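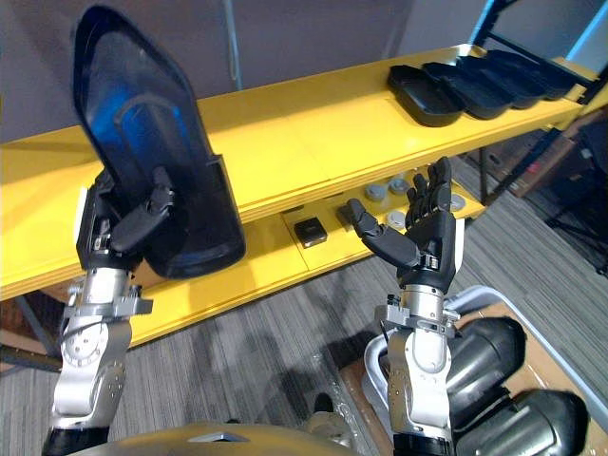

Dark tray held upright near the yellow shelving.

Section 4. Setting Up Your Pudard Reed Diffuser

Read this section once before you open anything. The oil is the part that gets on furniture, and it has a long memory.

4.1 In the box

Glass bottle with stopper and collar
Refill pouch of Amini blend (orange peel, clove, bay)
Bundle of rattan reeds, tied with string
Drip mat

The string is just string. Several customers have asked.

4.2 Choosing a spot

1. Pick a level surface out of direct sun, at least 60 inches from a stove, heater or open flame.
2. Keep the bottle away from fans and vents. A steady draft will empty it in days and perfume your neighbor.
3. Put the drip mat down first. Varnish, paint and piano lids do not get along with clove oil.

CAUTION: Keep out of reach of children and pets. Do not use in a room where a caged bird lives. If a cat can reach the shelf, and the cat can reach the shelf, choose another room.

4.3 Filling the bottle

1. Unscrew the collar and pull the stopper straight up. Twisting it chips the glass.
2. Cut the corner of the pouch along the dotted line. A small hole is plenty.
3. Pour slowly until the oil reaches the shoulder of the bottle. Stop there, even though there is oil left. The rest is your refill.
4. Fold the pouch over twice, clip it and store it standing up in a cool cupboard.
5. Wipe the neck with a dry paper towel and screw the collar back on.

CAUTION: Do not swallow. Wash with soap and water if oil touches your skin. If it gets in your eyes, rinse for 15 minutes with plain water and call a doctor.

4.4 Adding the reeds

1. Start with four reeds. You can add more tomorrow. Taking them out is the messy direction.
2. Fan them so the tips don't touch.
3. Wait an hour, then turn them over, holding the bottle above the mat.
4. Wash your hands before you rub your eyes, adjust your contacts or make a sandwich.

Note: You will stop noticing the scent well before your guests do. Leave the room for a while and come back before you decide it needs more reeds.

4.5 What it does and does not do

The diffuser makes a room smell of orange and clove. It does not clean the air, kill germs, cure a cold or improve anyone's sleep. Miroslava Onyshchenko, who mixes our blends in Prukstead, would like it known that she never said it did. If the room smells bad, open a window and find out why.

4.6 Refilling

1. Top up when the oil drops below the label.
2. Replace the reeds at every second refill. Old ones clog with dust.
3. Never mix in another brand's oil, or the Cletumeo winter blend, which is thicker and will not climb these reeds.

Order refills by part number: 363 for the standard pouch, 400 for the large one. Spare reeds are part 19.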